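Trudy McAlister keeps her customers' winter coats in a back room in Tudmont, on two long rails, each with a paper tag pinned inside the collar. She has been altering and relining coats for 18 years, and she says most of the people who come in are ready to throw out something that needs an afternoon's work.

"They bring me the coat and they apologize for it," she says. "The lining's torn at the armhole, maybe the hem is down. The outside is fine."

She started in the workroom at Irness, a department store that did its own alterations until the floor closed. Her first job was shortening sleeves. She was not allowed to touch a shoulder for two years, and she still turns down shoulder work if the cloth is thin.

"A shoulder is where you can ruin it," she says. "I'll tell a customer to buy a different coat before I'll take a shoulder in more than half an inch."

McAlister has firm views on length. A coat should cover the hem of whatever is worn most often under it, she says, and the buttons should close over a sweater without pulling. She asks people to bring the sweater to the fitting. Few of them do, and she keeps a gray one by the mirror for that reason.

A full relining costs $302 at her shop, and a new hem is $80. She knows the first price puts some people off.

"I say it out loud before they take the coat off. If you paid less than that for it, think about whether you love it. Some people do. I relined a brown tweed last August that came from a yard sale, and she wore it out of here in the heat."

She prefers a viscose twill for linings and will use silk if asked, although she warns that it goes at the pockets first. She does not like polyester. For buttons she buys horn, mostly in dark brown, and she saves the old ones in an envelope for the owner.

Her advice on storage is short. Brush the coat, empty the pockets, hang it on a wide hanger and leave space on both sides. Plastic dry-cleaning bags should come off the day the coat gets home.

She has no plans to take on a second person. The waiting list is three weeks in summer and closer to seven once the weather turns, and she would like people to come earlier.

"Bring it in spring," she says. "I've got time in spring."

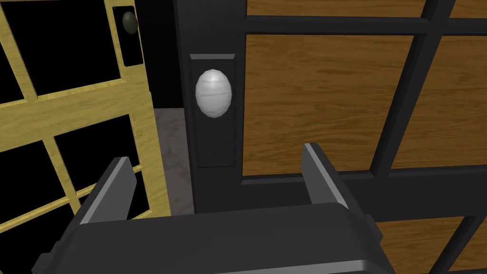
Braulio Quezada wrote in to say that he had his father's overcoat relined in viscose on a tailor's advice and the pockets wore through first all the same, so he now has them made in plain cotton and would tell anyone paying for a full relining to ask for that at the start.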